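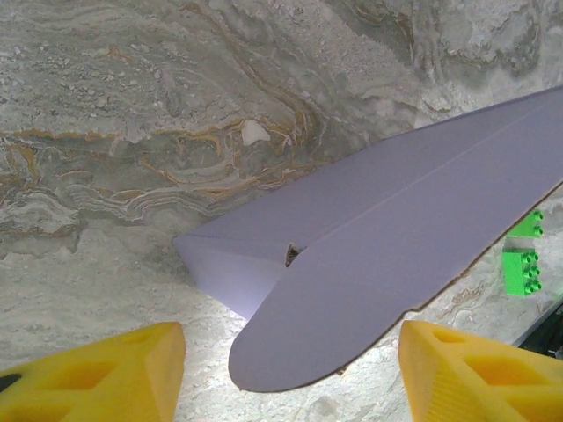 Vinegar dulled my marble-look counter — can I fix it myself?

Asked by Sofia Nogueira, 2018-08-29

Hello everyone! We moved into our place in January and the kitchen came with lovely swirly stone counters, gray with rusty brown veins running through. The previous owners left no paperwork, so I only know it's "marble or something like it." I was making pickles (my grandmother's recipe, with far too much garlic) and left a ring of vinegar sitting by the stove overnight. Now there's a dull circle the size of a saucer. It isn't a stain exactly, the color is the same, but the shine is gone and I can feel it with my fingertip. I tried dish soap, then baking soda paste, and neither one did a thing. A local shop quoted me $291 to come out and polish it. Is there something I can try first without making it worse?

marlowe_k

Oh, I feel for you, I did the same with half a lemon. What you have is an etch. The acid ate a tiny bit of the surface, so there is nothing to wash off, and you can stop scrubbing. Please skip the baking soda from now on too, it can leave fine scratches of its own.

For a light etch on a polished counter, get a marble polishing powder. I used the one from Haslam and was happy with it, but I'm sure others are fine. Wipe the counter clean, sprinkle a little powder on the spot, add a few drops of water and rub with a damp white cloth in small circles for a few minutes. Rinse, dry, and look at it from the side with a lamp on.

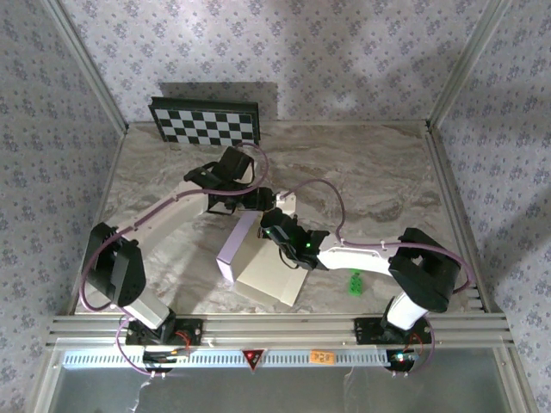 If it's better but not quite there, go again. Mine took three rounds and a sore wrist. Try it first in a back corner, behind the toaster or wherever you never look, and check on the container that it's meant for your kind of stone. And if your counter turns out to have a matte finish elsewhere, don't use the powder at all — it will leave you a shiny patch, and that's just the same problem turned around.

grout_and_about

just seal it

Benchley Rd

Sealer won't help with this, I'm afraid. It slows down oil and coffee soaking in, but vinegar will still etch right through it. The powder advice is good. I'd only add that if you can catch the ring with a fingernail, it may be too deep for powder and you're into sanding pads. People start at 400 grit or so and work up through 800 and 1000 and beyond, always wet, and it's very easy to end up with a dip in the counter. At that point I'd pay the $291 and ask them to look at the rest while they're there.

Good luck, and put a tray under the pickles next time!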